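Junior Hockey Forum > League Matters > Overtime format for next season

norkov_north
Posted Jul 25, 2020
The league office has circulated a proposal to replace the current overtime with a single five-minute period at three skaters a side, followed by a shootout. Member clubs are invited to comment before play resumes in November. I would ask that replies address the proposal itself and leave the divisional realignment to its own thread.

Becerra Blueliner
The Becerra supporters' group discussed this matter and is opposed. A team that defends well for three periods should not have the result settled by a format it seldom practices. We would keep four skaters a side and accept the tie if neither team scores. 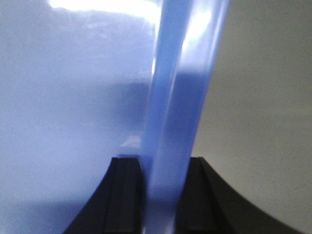

Light blue plastic, close up.

sgalindo
I write as a parent and former scorekeeper at Arnik. With respect to the previous post, ties have not served this league well. Last season two clubs finished level on points and the playoff seed was settled on goal difference, which rewarded lopsided wins over weaker teams. A decisive result each night is fairer to the players.
Sarahí Galindo

Becerra Blueliner
Goal difference is a separate rule and may be amended separately. It does not require a shootout.

borker_bench
The Borker position is somewhere between the two. We support three a side but not the shootout. I would also point out that the draft does not say how many points the losing team receives in overtime. Section 2 refers to "the usual award" – a term that appears nowhere else in the rulebook.

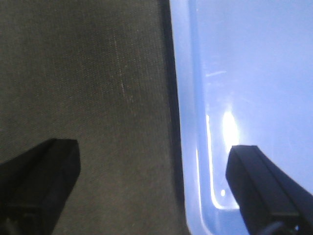 Until that wording is corrected, I do not see how any club can vote on it. One point for an overtime loss would change how teams play the last minutes of a tied game, and coaches are entitled to know before they set their rosters.

sgalindo
I agree that the wording is deficient. I do not agree that the vote should be delayed on that account. An amendment can be moved from the floor.

norkov_north
I have forwarded the question on Section 2 to the league office and will post the reply when it is received. Clubs sending written comments are reminded that the limit is 1000 words.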